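Filed under: Reviews > Kit > Clubs & Classes

I've had the Skananico hand-held gripper out with our Saturday robotics club for 6 weeks now and I'm rather fond of it! The yellow fingers are easy to spot (handy when you're teaching beginners), and Krum Yordanov, who runs our Braltwood group, had everyone going in 20 minutes. 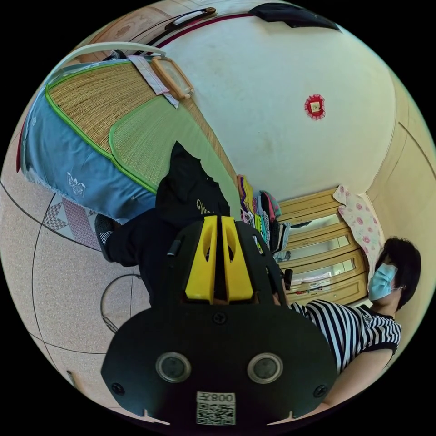
My one moan is the weight, as my wrist was grumbling by teatime. Still, at £322 I'd buy a second one for the club tomorrow.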